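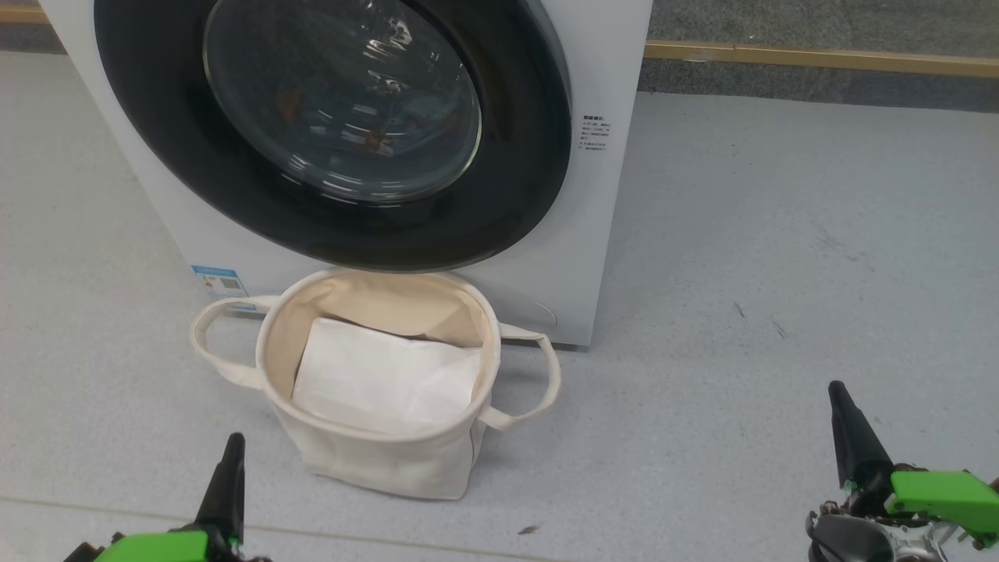
두 팔 로봇으로 세탁기 작업을 시키려면 무엇부터 맞춰야 하나요?

손가락(그리퍼) 영점부터 맞추시면 됩니다. 팔 위치나 카메라는 그다음에 봐도 늦지 않아요. 손가락이 조금이라도 비뚤게 물려 있으면 뒤에서 아무리 값을 만져도 자꾸 어긋나거든요.

블로그 > 작업 일지 > 로봇 손보기

3월 12일 | 글쓴이 Róisín Ní Bhriain

검색어를 입력하세요 검색

지난 글에 댓글로 제일 많이 물어보신 게 저 질문이라 맨 앞에 답부터 적어 두었어요. 다들 잘 지내셨지요? 저는 요즘 Ornley 셀 앞에 쪼그리고 앉아 있는 시간이 밥 먹는 시간보다 긴 것 같아요. 저희 팀은 이 셀을 작년 10월부터 돌렸는데, 처음 석 달은 솔직히 정비라고 부르기도 민망했습니다. 문제가 생기면 그때그때 나사를 조이고, 어디를 조였는지 잊어버리고, 또 조이고요. 그러다 Liam Hegarty 씨가 점검 수첩을 하나 만들어 주어서 그때부터 겨우 사람 사는 꼴이 되었어요.

요즘 제가 아침마다 하는 순서를 적어 볼게요. 먼저 전원을 넣기 전에 손가락을 손으로 살살 흔들어 봅니다. 유격이 느껴지면 고정 나사를 풀었다가 다시 조이는데, 한쪽을 끝까지 조이지 말고 양쪽을 번갈아 가며 조금씩 조여야 해요. 저는 이걸 몰라서 나사산을 두 번이나 망가뜨렸답니다(부품 보내 주신 Fondden 담당자님, 그때 정말 감사했어요!). 그다음 전원을 넣고 원점을 잡고, 열고 닫기를 12번 반복시켜 봅니다. 소리가 고르면 통과예요. 글로는 설명하기 어려운데, 며칠만 들어 보시면 귀가 먼저 알아요.

손목 카메라는 좀 까다롭습니다. 두 손가락이 화면에 같이 들어오면서도 통 입구와 바구니를 너무 가리지 않는 각도를 찾아야 하는데, 브래킷을 아주 조금만 돌려도 그림이 확 달라져요. 저는 각도를 찾으면 브래킷 옆면에 연필로 가는 금을 그어 둡니다. 케이블은 손목을 양쪽 끝까지 돌려 보고 나서 묶으세요. 먼저 묶고 나중에 돌리면 꼭 어딘가 팽팽해지더라고요. 문을 연 상태에서도 팔을 한 번 천천히 보내 보시고요. 고무 패킹 쪽으로 손가락이 지나갈 때는 속도를 50퍼센트쯤으로 낮춰 두면 마음이 한결 편합니다. 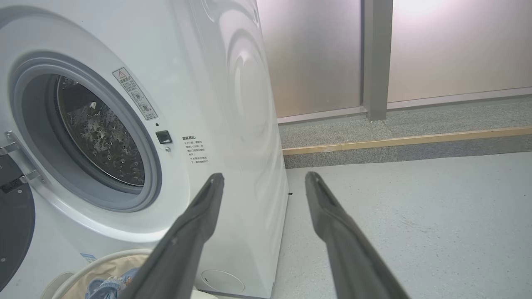 바구니 자리 잡기

바구니는 천으로 된 걸 쓰다 보니 모양이 늘 똑같지가 않아요. 그래서 저는 정확한 좌표에 집착하기보다 팔 두 개가 모두 편하게 닿는지를 봅니다. 왼팔로 한 번, 오른팔로 한 번 테두리 근처까지 천천히 보내 보고, 팔꿈치가 답답하게 접히면 바구니를 조금 옮겨요. 손잡이가 손가락에 걸리지 않는지도 꼭 확인하시고요. 저는 손잡이 걸림 때문에 비상 정지를 세 번 눌러 봤는데, 매번 심장이 철렁했습니다.

일이 끝나면 손가락 안쪽 홈을 마른 솔로 털어 줍니다. 빨랫감을 다루다 보면 보푸라기가 은근히 많이 끼거든요. 물티슈는 쓰지 마세요. Aitken 솔이 좋다는 분도 계신데 저는 그냥 안 쓰는 칫솔로 합니다. 수첩에는 날짜랑 만진 나사 위치만 적어도 충분해요. 다음에는 팔 관절 쪽 윤활 이야기를 적어 볼까 하는데, 제가 아직 Liam 씨한테 배우는 중이라 조금 늦어질 수도 있겠어요.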